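Pamex halts two-arm robot work in Norcombe after stop command fails to reach second arm

Updated in September

NORCOMBE – Pamex has shut down a two-arm robot workstation at its Norcombe plant after one of the arms kept moving when an operator pressed the stop button, the company said.

No one was hurt. The arm moved for five seconds after the button was pressed and came to rest against the side of a parts bin, according to an internal notice sent to plant employees. The other arm stopped at once.

The workstation had been in use on the day shift only and was being run at reduced speed. It handles small parts, which the arms pick out of a round container and move to a bin. The control software comes from Nijs, a Jallville firm that develops and tests its programs on simulated tabletops before they are loaded onto a customer's machines.

Nijs said it has reproduced the fault in simulation and has told its other customers to stop using the same release until a fix is out.

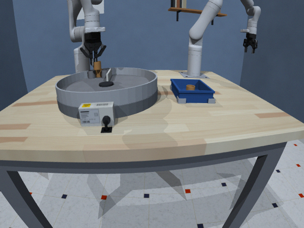 Business / Manufacturing

The Norcombe stop happened shortly after 10 a.m., during a routine parts change. Nuria Gebru, the plant's safety manager, said the operator saw a cup slipping in one gripper and pressed the button to free it by hand.

"She did what she was trained to do," Gebru said. "She pressed it, she looked at the arm in front of her, and it had stopped. Then she saw the other one was still going."

The operator had not yet reached past the guard. She stepped back and cut power at the wall switch, but by then the arm had already touched the bin. The bin was cracked along one side. The gripper was taken off for inspection, and Gebru said one finger was found to be out of line.

Both arms are supposed to respond to a single button. The notice to employees said the button and its wiring were tested the same afternoon and worked as they should. Attention then turned to the software.

Elango Bhat, who leads the controls group at Nijs, said the fault lies in how the program passes a stop request from one arm to the other. The arm that is holding something gets the request first. If the second arm is in the middle of planning a move at that moment, the request can be put in a queue behind the move.

"It should never wait in a queue," Bhat said. "A stop goes to the front. In this release it went to the back, for one arm, in one situation. That is our mistake."

Bhat said the queue was added in the spring to smooth out small pauses when the arms trade off work. The change was reviewed, but the review looked at ordinary motion and did not include pressing stop during a handoff.

After hearing from Pamex, Nijs went back to its simulated table and ran 1,134 trials with the stop command sent at random points. The second arm failed to stop right away in seven of them. All seven came while the first arm was holding a cup and the second was empty.

The firm's simulated layouts have a round container and cups for the grippers to work with, and the arms can be started from many positions. Bhat said the layout does not copy the Norcombe station piece for piece, but the control program running on it is the same one.

"The table is different, the code is not," he said.

Employees at the Norcombe plant said they want more answers before the arms are turned back on. Sibusiso Modise, a shift representative, said workers had raised a concern in the summer about the second arm hesitating before a stop. He said it was written up as a delay in the display screen.

"People said the light changed before the arm did," Modise said. "We were told the screen was a little ahead. Maybe it was. I would like to see what was checked."

Gebru confirmed there was an earlier report and said it is being looked at again. She said the original entry described a delay of less than a second and no contact with anything.

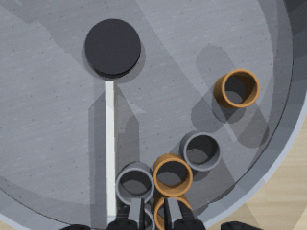 Orange and gray cylinders sit in the round container with the gripper in a simulated view. (Courtesy of Nijs)

Simulated tests do not settle everything. Yamuna Rodrigues, a machine safety consultant based in Jallville who is not working for either company, said a program can behave well on a computer and still cause trouble on the floor. She said a stop button for a machine of this kind should not depend on the same software that plans the arm's moves.

"If you press it, the power to the motion should go away," Rodrigues said. "Whatever the program is thinking about at the time shouldn't come into it."

At Norcombe, the red button on the guard is wired to the controller, and the controller tells the arms to stop. A separate switch on the wall cuts power to the whole station. Gebru said the company now plans to wire the guard button directly to the power circuit for both arms – a job that had been on the plant's list for next year.

The cost of that work has not been set. Pamex said production at the plant has not been affected, as the parts are being sorted by hand on two benches nearby. Three employees have been moved from packing to cover the work.

Sheldon MacDonald, the plant manager, said he expects the station to be down for several weeks.

"I'm not going to put a date on it," MacDonald said. "The vendor has to show us the fix, we have to do the wiring, and then we test it here with the doors closed and people outside the guard."

Nijs has written a corrected version that removes the queue for stop requests. As of last week it had been through 300 simulated trials, all with the stop sent during a handoff, and both arms stopped each time. Bhat said the firm will repeat the full set of random trials before it sends the new version to anyone.

The company has also added the handoff case to the tests every release must pass. Bhat said he did not know why it had been left out before. He said the older tests were written when most customers had a single arm, and the list had been added to over time without anyone going through it from the top.

Customers still running the affected release have been told to go back to the one before it or turn off the second arm. Nijs would not say how many stations are involved or where they are. It said it had received no other reports of an arm moving after a stop.

Pamex said the operator took the rest of the day off and has returned to work. She has been asked to help write the new start-up checklist for the station, which will have one person at the wall switch whenever the guard button is tested.

Modise said workers will meet with plant management again at the end of the month. He said they have asked for the stop test to be done at the start of every shift, on both arms, with a part in the gripper. Gebru said she supports the request and is working out how long the test would take.

The station remains locked out, with a tag on the wall switch.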